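Skollon Indoor Gateway -- Set-Up Guide
Section 4: Placing the Gateway and Making the First Connection

14 shares | 3 comments

This section applies to the Skollon gateway supplied with an Anham data plan. Complete Section 3 (inserting the SIM card) before you begin.

4.1 Choosing a location

1. Select a room on the side of the building that faces the nearest mast. Subscribers in the Gomodville service area can find the mast position on the coverage sheet packed with the SIM card.
2. Place the gateway upright on a hard, level surface near a window.
3. Keep the gateway at least three feet from microwave ovens, cordless phone bases and large metal objects.
4. Connect the power adapter and press the power button until the front light turns amber.

CAUTION: Do not cover the gateway or stand it on bedding, cushions or carpet. The vents on the underside must remain clear. Use only the adapter supplied.
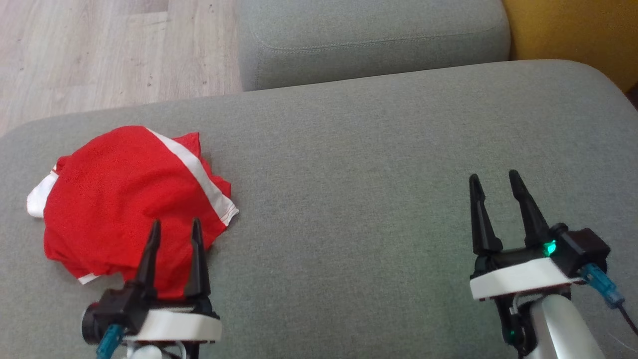
Reading time: 2 min

4.2 Checking the signal

1. Wait for the front light to change from amber to green. The first network search may take several minutes.
2. Read the signal bars. Three bars or more are sufficient for normal use.
3. If fewer than three bars are lit, move the gateway to another window and repeat step 1.

NOTE: Signal strength may vary with the time of day. Check it once more in the evening before you fix the gateway in its final position.

4.3 Signing in

1. Connect a computer or phone to the wireless network named on the base label.
2. Open a browser and go to the address printed on the same label.
3. Enter the default password, then choose a new one when prompted.
4. Select "Data plan" and confirm that the monthly allowance reads 200 GB.
5. Select "Save" and wait for the gateway to restart.

CAUTION: Do not disconnect the power during the restart. An interrupted restart may erase the saved settings.

4.4 External antenna (optional)

The Tindall window antenna may be fitted where the signal remains weak. Switch the gateway off, remove the two rear caps and tighten each connector by hand -- tools must not be used. Turn the gateway on again and repeat 4.2.

Guide revised 25/02/2018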